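1/ My friend Henrique Vilela turned forty in March, and he wanted only one thing: dinner at Witard, the small place behind the train station in Vunside. I promised to write what we ate, so this is the thread.

2/ They have 9 tables and one menu. You do not choose anything except the drink. For me this is a relief, because I always order wrong and then look at the plates of other people.

3/ First came a cold bean soup with mint. I was not sure about it. After the second spoon I was sure. Henrique asked for bread to clean the bowl, and the waiter brought it before he finished the sentence.

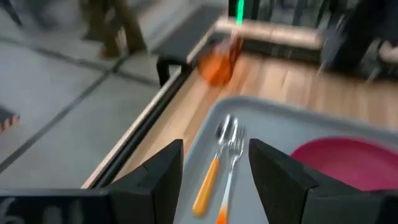

4/ Then a salted fish cake with pickled onion. Crisp outside, very soft in the middle. I grew up with something similar and I am difficult to please with this dish — my aunt fried hers in a pan older than me. These were almost as good. Please do not show her this post.

5/ The drink: a white wine from Magalhães, a producer I did not know. A little salty, with green apple. We took one glass each, and later we took the bottle.

6/ Main dish was pork shoulder, cooked 10 hours, with a sauce of roasted peppers. Here I have my one complaint. The pork was wonderful but the rice arrived late, and we had already eaten half of the meat.

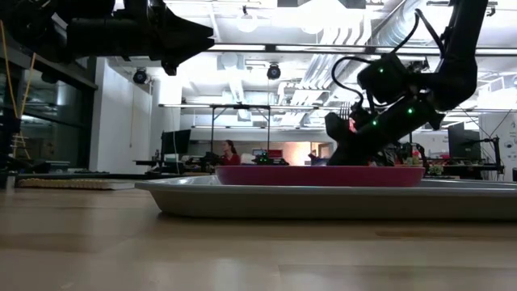

7/ I mentioned the rice to the waiter, politely. He said sorry and gave us a second small bowl with the good crust from the bottom of the pot. So I take back half of my complaint.

8/ A few people asked for practical things:

- Dinner for two with the bottle: $264. For us it is a once a year price.
- Reservations only by phone, after 4 p.m.
- It gets loud after eight. Ask for the table near the window.
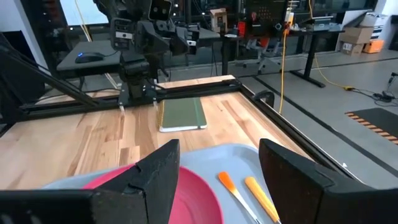

- Parking is hard. We walked from the station and it took less than ten minutes.

9/ Dessert was an orange custard. Henrique ate his and then, slowly, mine. It was his birthday, so I said nothing.

10/ After, we wanted to go to Plusier for a coffee, but the line was out the door. We drank it at the station from a machine, and Henrique gave me his full opinion about custard until his train came.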